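Venue walk-round checklist, networking workshops, with my comments

I did this one with Charmaine Van der Merwe from the Bragança rooms, starting at 8 a.m. and finishing well after the coffee had gone. Same form as last year, same order, and I've typed up my scribbles under each item so Kulap Hemmin can chase the bits that didn't pass.

1. Fire exits clear and signed: PASS
All of them open from the inside with one push. The one behind the poster hall sticks a bit at the bottom, so give it a shoulder. Charmaine has put in a repair request.

2. Room numbers agreed and posted: PASS, with a grumble
Main hall takes 1,000, tutorial room B takes 35. Please, please don't let the tutorial speakers wave in latecomers to sit on the floor like they did for the routing session. Zodwa Mahlangu will be on the door of B and she has my full permission to be firm.

3. Tables in the side rooms stable, no splinters, no wobble: PASS
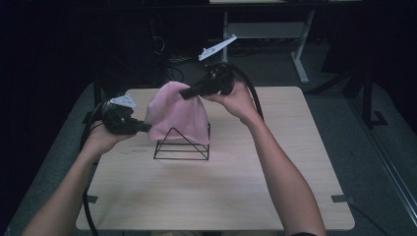 Wire frame and pink cloth on the light wooden table.

4. Extension leads and floor cables: FAIL
Right, this is the big one. The leads for the laptop charging rows run straight across the main aisle with no cover. Drekidau are supplying ramps but only brought enough for the front half. I also found one block plugged into another block, which I unplugged on the spot (sorry to whoever's phone that was!). Recheck before the first workshop opens.

5. Wireless access points fixed properly: PART PASS
The ones on the walls are fine. The ones on stands worry me - they're top heavy, and people will lean coats and bags on them because people always do. I've asked Coso for wider feet, and if those don't turn up
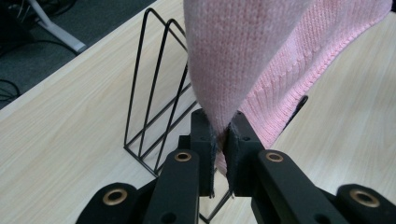

then we strap the stands to the pillars, and I'd still like tape on the floor so the chairs stay back a bit. Fatima Baloyi has the tape. She guards it, so ask nicely.

6. Temporary network rack: PASS
Locked, fan running, nothing stacked on top. Key is with me and the spare is with Charmaine. The back vents need a clear gap, so no boxes of programmes behind it, please.

7. Step-free route from the entrance to every session: PART PASS
Fine to the main hall and room B. The workshop room upstairs depends on one lift, and that lift was slow enough this morning that we gave up and walked. I've told the organisers to add five minutes to the changeover between sessions.
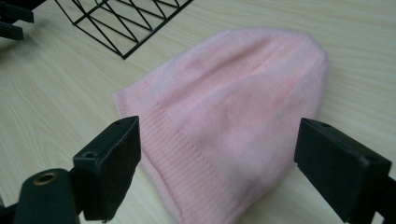 What happens if the lift stops in the middle of the day?
We swap the upstairs workshop with the quiet room on the ground floor, and Zodwa changes the door signs. The quiet room has the same plugs and a decent screen, so speakers only need to bring their laptops down.

8. First aid: PASS
Kit is under the registration desk, sealed and in date. Busisiwe Zwane is our first aider for all five days and her number is on the back of every staff badge.

9. Catering and hot drinks: PART PASS
Vendlow want their urns right next to the poster boards. No! Move them to the far wall, lids on, with a mat underneath. They were perfectly nice about it.

10. Hands and fingers: folding boards, trolleys, anything that pinches: PASS
I opened and shut every folding board myself and the catches all hold.

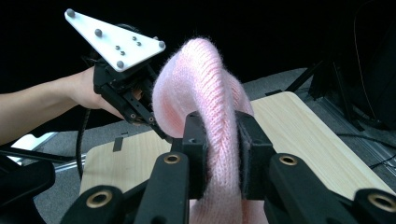 Pale pink knit held between two black gripper fingers.

Still open: items 4, 5, 7 and 9. I'll be back with Kulap to go over the cables once the rest of the ramps arrive, and I'll sign the form then.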